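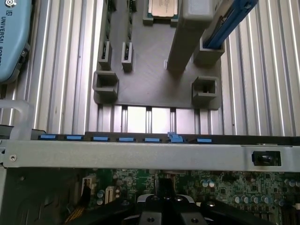
How to Clean Up and Reuse an Old Desktop Computer

My neighbors know by now that if they have a dead tower in the garage, I will probably take it off their hands. Most of them aren't dead at all. They are full of dust, the thermal paste has turned to chalk, and the hard drive is slow enough to make anybody give up. An afternoon of patient work will usually bring one back for homework, email, or (my favorite) holding the family photos.

Before You Start

Shut the computer down, switch off the power supply if it has a switch, and pull the cord out of the wall. Hold the power button in for 10 seconds to drain what's left. Then clear yourself a good wide table with a lamp you can move, and set out a Phillips screwdriver, a soft paintbrush, a can of compressed air, rubbing alcohol, some coffee filters, and a small tube of thermal paste. I like a muffin tin for the screws, one cup for each stage of the job, but an egg carton does fine too.

Get the Dust Out

Take the tower outside if the weather lets you. I did my first one on the living room rug in March and was still finding gray fluff in the summer! Hold each fan still with a finger while you blow it out, and go gently over the board with the brush.

Take Off the Cooler

Lay the case on its side so nothing is hanging by its own weight. Unplug the fan wire, loosen the screws a little at a time in a crisscross pattern, and twist the cooler slightly before you lift. If it won't budge, don't yank it. Plug things back in, run the computer for 10 minutes to soften the paste, then power down, unplug everything again, and have another try. Once it's free, wipe off the old paste with a coffee filter and a few drops of alcohol. If you lift the processor out as well, handle it by the edges and keep your fingers well away from the socket.
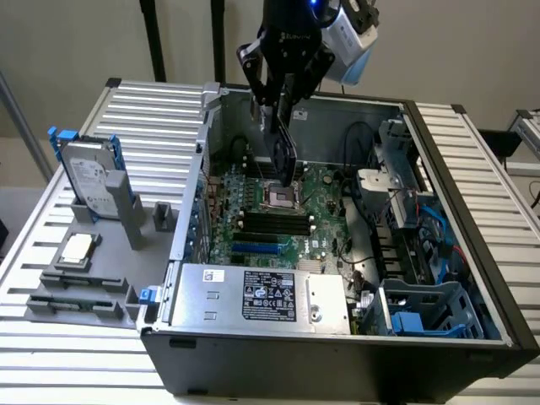
Put on Fresh Paste

With the processor back in and the lever closed, put one dot the size of a pea in the middle of the metal lid. Set the cooler straight down on it, tighten the screws in the same crisscross order, and plug the fan wire back in before you close the case.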